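Flotmont Community Workshop
Annual Premises Inspection – Checklist and Comments
Date of inspection: Dec 28, 2023
Areas covered: entrance and corridor, assembly room, kitchen, store, work area
Next review: January

Ratings used: S (satisfactory), A (action required), N (not applicable)

1. Entrance and corridor

1.1 Exit doors open fully from the inside without a key. S
1.2 Exit signs lit and legible. A
Comment: The sign over the rear door is dim when the corridor lights are off. The lamp is to be replaced before the building reopens to evening groups.
1.3 Floor mats flat, edges secured. S
1.4 Corridor clear to its full width. A
Comment: Folding chairs were stacked against the left wall. They were moved to the store during the visit. The same finding was recorded last year, and the hirer agreement should state that chairs may not be left in the corridor.

2. Fire equipment

2.1 Extinguishers in place, pins and seals intact. S
2.2 Service labels current. S
Comment: Serviced by Skelside. Certificate 357 is filed in the office.
2.3 Alarm call points unobstructed. S
2.4 Weekly alarm test recorded. A
Comment: Eight entries are missing from the log. It is not clear whether the tests were missed or only the entries. Tests are to be signed for on the day they are carried out.

3. Kitchen

3.1 Refrigerator temperature at or below 40 °F. S
3.2 Water heater casing and pipework free of leaks. A
Comment: Staining on the shelf below the heater. Cedis has been asked to inspect the lower joint. The heater may remain in use – the shelf is to be kept clear so that any new drip can be seen.
3.3 First aid kit complete. S
3.4 Cleaning products stored apart from food. S

4. Work area

4.1 Benches level and stable under load. S
4.2 Bench tops and boards free of splinters, raised edges and protruding fixings. S
Comment: Wooden boards laid on the benches are to be checked along all four edges as well as on the face. Any board with a split longer than 20 mm is to be withdrawn.
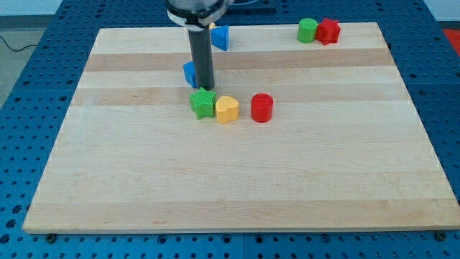

4.3 Power cords undamaged and routed away from walkways. A
Comment: One extension cord has a cracked plug. It was tagged and removed from use.
4.4 Lighting adequate at bench height. S
4.5 Hand tools returned to storage. S

5. Store

5.1 Shelving fixed to the wall. S
5.2 Load limits displayed. A
Comment: The Lumbao shelving is marked for 200 lb per bay, but the label is hidden by boxes. A second label is to be fixed at eye level.
5.3 Heavy items on lower shelves. S
5.4 Stepladder inspected. N
Comment: The ladder has been discarded. Until it is replaced, the top shelf is not to be used.

Outstanding actions carried to the next review: 1.2, 1.4, 2.4, 3.2, 5.2. Item 4.3 is closed. The log for 2.4 should be brought to the review along with the written report on the water heater.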